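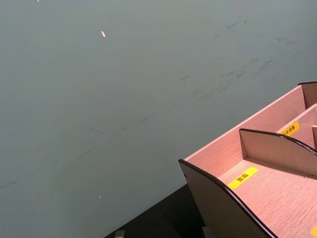 Gray-green wall with scuff marks

Home News Fixtures Minutes Forum Join

Gretamholm Supporters Club
Minutes of the winter meeting, December 27, 2018

I took the notes again, so if you said something brilliant and it isn't in here, blame my handwriting. We started late because the previous game on TV went to penalties and half the group wouldn't come away from the screen. As usual I've left names out, that's what we agreed on after the fuss in September.

1. Minutes of the last meeting

Read and accepted with one change. I had written that the club "promised" us a new drinking fountain behind the north goal. The club says it promised to look into one. Changed to "look into."

2. Season tickets

The club sent over the final number for last season and it was 1721. I thought that was pretty great for a team that finished two spots off the bottom, but a few people felt it should've been higher with a ground that holds 3000. There was a long back-and-forth about the price of the family ticket. My own view (and I said so, loudly) is that the price is fine and the kickoff times are the trouble. You can't ask parents to get little kids home from an 8 p.m. start on a school night.

Agreed: we write to the club asking for at least four earlier kickoffs. I'm drafting the letter and will put it on the forum before it goes out.

3. The striker business

This wasn't on the agenda but there was no stopping it. Everybody has heard the rumor that our top scorer is going to Flikell, and everybody has an opinion. Mine is that if Flikell want him they should pay properly for once – we let them have our left back for next to nothing and he's been their best player ever since. One member said he'd seen the striker looking at apartments over there. Another member said that was the striker's brother. I've put both down.

The club rep wouldn't comment, but did say there's money for two signings before the season starts and that one of them will be a center back. Big cheer for that, after the number of headers we gave away on corners! Somebody asked if the second one could be a goalkeeper who comes off his line. The rep wrote that down, or pretended to.

No action needed, it's just gossip, but I was asked to minute that the meeting wants the captain's contract sorted out before anybody else's. Passed with no votes against.

4. Away travel

Nkosi Coaches have given us a quote for the whole season and it's the same price per seat as last year, which surprised me. They want a deposit of $500 by the end of January and then they hold a bus for every away game within the state. The Flikell trip is the only one where we're likely to need a second bus, and they'll need two weeks' notice for that.

Complaints from last season: the bus back from the cup game stopped for almost an hour at a gas station and nobody had told the driver which exit to take. Also the music. We went around and around on the music. In the end it was agreed that the front half of the bus is the quiet half, and anyone who wants to sing can sit at the back with me.

Agreed: pay the deposit. Sign-up sheet goes live on the site when the schedule comes out.

5. Banner fund

We have $300 in the banner fund. The big green one that hangs over the rail at Grulel Park has a rip down one side from the windy night game, and the quote to repair it was more than half of what we've got. Two choices, then – fix the old one or put the money toward a new one. I love that banner, I helped paint it on a garage floor and ruined a good pair of jeans, so I'm not exactly neutral. Vote was close and repair won.

There was a request that whoever paints the next small one please check the spelling of Gretamholm first. Fair enough.
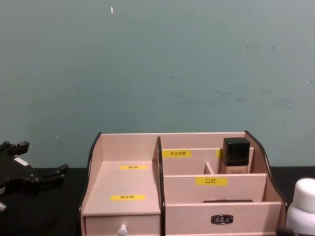
6. Grulel Park

The rep gave us the news on the ground, and it's mostly good. The grass was reseeded after the last home game and the groundskeeper is happy with it so far. The lights at the parking lot end will be replaced before opening day. The away corner gets its own ticket window, so we won't all be standing in the same line in the rain anymore.

The not so good part is the roof on the east side, which will still leak over the last three rows. No money for it this year. I asked if people in those rows could be moved for free on wet nights and the rep said he'd ask, so I'll be chasing that one.

Standing section: still waiting on the city. We've been waiting on the city as long as I've been writing these.

7. Preseason friendly

It looks like we'll host a friendly in late February, opponents not confirmed. The club wants to know if we'd run the food table like last time. Yes, but with more hot dogs and with somebody other than me on the grill (I have learned my lesson). Sign up on the forum please.

8. Anything else

Lost and found has a child's scarf, one glove and a set of keys with a bottle opener on it. Ask at the bar.

The quiz night made a small profit and will happen again in spring. The question about the old club crest was wrong and the point has been given back to the table by the window.

Next meeting will be the week before opening day, same room, and the exact day goes on the forum once the schedule is out.

Contact us | Copyright Gretamholm Supporters Club | Back to top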